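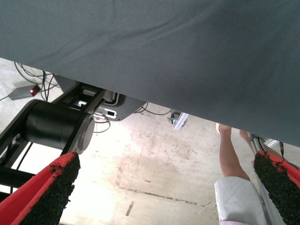 My sister told me on the phone that gray cloth is for people who have given up. She said it before I asked for her opinion. I had only told her that I was going to hang something large and gray, and that I did not yet know how to make it hang straight.

"It is twill," I said. "It has a nice line in it."

"It is still gray," she said. Then her soup boiled over and she had to go.

I bought the cloth in Ramura, in the shop behind the bus station where they sell ends of rolls. The woman there measured it with a stick, very fast, and each time she laid the stick down she gave me a little more than was correct. I paid 19 for it, with the thread included. She folded it badly and pushed it into a bag from another shop, and I carried it on my knees for the whole way home. It was January and the bus windows were white. I remember that I was warm only where the cloth was.

Our mother always hung a cloth between the bed and the rest of the room. In the house in Musta we had one room for sleeping and eating, and the cloth made it two. Hers was brown at first, and later it was a blue one with a burned place near the hem, which my sister and I used for looking through. We could see the legs of the table and the feet of the guests. I learned to know all our relatives by their shoes. When I met them on the street I would first look down, to be sure.

My room now is not so big. It has one window, a sink, and a door that must be lifted a little before it closes. I did not need to divide it. There is only me, and no guests whose feet must be studied. But I had the wish for a cloth all through the autumn, and a wish that stays for a whole autumn should be respected, I think.

I washed it first, in the bathtub on the second floor, which belongs to all of us who live on the stairs. The water became the color of weak tea. I did not have an iron, so I put the cloth under my mattress and slept on it for two nights. In the morning it was flat in the middle, where I am heavy, and wrinkled everywhere else.

To hang it I had a rope and 17 wooden clips. My sister called again when I was standing on the chair.

"Which side is higher?" she asked.

"The left."

"Then pull the right."

"If I pull the right, the nail comes out."

"Then you have a bad nail," she said, very satisfied. She has always liked it when a problem is small and made of iron.

I let the left side be higher. The cloth ran down across the room like the side of a hill, and under it there was a gap, wide at one end and narrow at the other. I got down from the chair and looked at it from the sink. I looked at it from the bed. At last I lay down on the floor, on my stomach, with my chin on my hands, and looked from there.

I had forgotten how it is down there. The air is colder and smells of dust and soap. A floor seems to be very long when your eye is near to it. I saw one of my own slippers, and it seemed to belong to a person I should greet. The phone was still on the chair and my sister was speaking out of it, asking if I had fallen.

"I am on the floor," I said.

"I knew it. I heard you fall."

"I did not fall. I am looking under the cloth."

For a moment she was silent. I could hear that she had moved to another room, because the echo was different. In her house in Bae there are many rooms, and all of them have real doors.

"What do you see?" she asked.

I told her that I saw the legs of the table. This was true, but it was not all. I saw also, in my way, the brown shoes with the thick soles, and the narrow black ones of our aunt, who used to take out one heel and rub it against her other ankle when the talk was boring. I saw the boots that came only once and stood very close together and did not walk to the table. We were told later who it was, and why our mother cried, but my sister and I had known from the boots.

"Do you remember the Wonier boots?" I asked. It was the name on the back of them, in small letters. I had been just learning to read, and I had read it out loud, behind the cloth, and my sister had put her hand on my mouth.

"No," she said. Then she said, "They had a yellow lace in the left one."

"In the right."

"In the left. I was lying on that side."

We argued over this until her battery was finished. Afterward I stood up and brushed my knees. I tried the nail with one finger, and it moved, so I took my hand away from it and left the cloth how it was.

In the spring a package came from Bae. There was a hammer in it, and two long nails wrapped in newspaper, and a piece of blue cloth no bigger than a plate, with a burned hole in the middle.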